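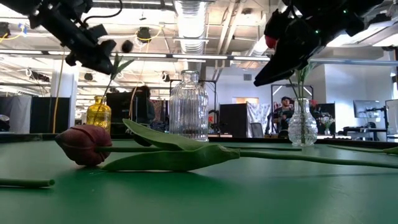
Home | Research | Our Method | People | Partners | Contact

About the Siqueira Laboratory

The Siqueira Laboratory studies how two robotic arms can be taught to handle light and flexible objects. It was founded by Sebastião Marinho within the engineering school at Storkallow and has since grown into a permanent research group with its own teaching programme.

Our present work is concerned with flower arranging. A stem bends when it is held, leaves catch on one another, and the neck of a vase leaves little room for error. Artificial flowers are used so that the same stem may be handled many times over, and the vessels differ in shape, height and surface. Clear and textured glass is of particular interest to the group, as its edges are difficult for a vision system to locate.

Our Method

The method, known as Plasetia, was developed under the direction of Cleiton Guimarães. An operator first guides both arms through a task, and the movements are recorded together with the camera views. A model is then trained on these recordings. In the second stage the model attempts the task alone, and the operator takes over only when it begins to go wrong. These short corrections are added to the training material and given greater weight than the original recordings.

The collection now holds 3645 recordings, of which 400 are corrections. In our most recent trial, the model trained with corrections was compared with one trained on guided movements alone, each over 400 attempts at placing a single stem. The corrected model dropped fewer stems and knocked over fewer vessels. It showed no clear advantage with stems carrying broad leaves, and this remains the main subject of study for the coming year.

Teaching and Partnership

The laboratory accepts 2 doctoral students each year and offers supervised projects to final-year undergraduates. Applications close in March. Students are expected to take part in recording sessions before beginning work of their own.

Pasitz, our industrial partner, supports the maintenance of the arms and has a seat on the advisory board. Decisions on research and publication rest with the laboratory.

Contact us | Accessibility | © Siqueira Laboratory, Storkallow. All rights reserved. | Back to top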